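Power supply unit (computer)

A power supply unit (PSU) converts mains alternating current into the low-voltage direct current used by the parts of a computer. Most desktop units are housed in a boxy metal case with ventilation grilles, and the output leads leave the case in a single bundle.

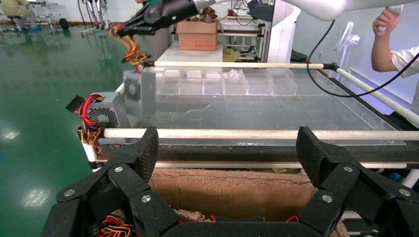 A gray power supply unit with red, yellow and black cables, beside a clear acrylic tray.

Under the ATX color convention, yellow leads carry +12 V, red leads +5 V, orange leads +3.3 V, and black leads are ground. Leads end in keyed multi-pin connectors – the largest feeds the motherboard. A unit rated at 600 W can deliver that total across all outputs, though each output has its own limit.

Used units are sorted by rating and connector type before reuse or recycling. The case is not opened during sorting, as capacitors can hold a charge after disconnection.

See also: Voltage regulator; Electronic waste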